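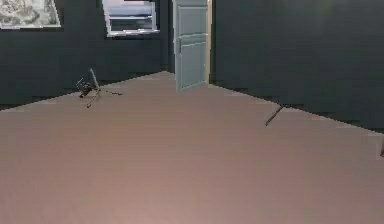 *Dark green walls, pink-beige floor, two windows on the left.*

## Painting a room dark: things I get asked a lot

**Won't it make my room look tiny?**
Mine didn't! I did our back bedroom in a deep green in February and the corners sort of melt away in the evening. It does feel cosier, so if you want bright and breezy, go for something else.

**How many coats?**
Two if you use a tinted undercoat, three or even 4 if you skip it (I skipped it, and I was very cross by the end).

**Which paint do you use?**
Venen matt for the walls. I tried a Cernutar tester too and liked the colour, but it showed every fingerprint – no good with children about.

**Should the ceiling match?**
Up to you. Tsegereda Gebretsadik, who taught my decorating evening class, paints hers the same as the walls and it looks gorgeous. I chickened out and left mine white.

**What about the floor?**
Go warm and pale, I'd say. Take your tester card down to floor level and look at it morning and night before you buy anything.

**How much did you spend?**
£64 on paint, plus a roller set from Mercado that I'm still using.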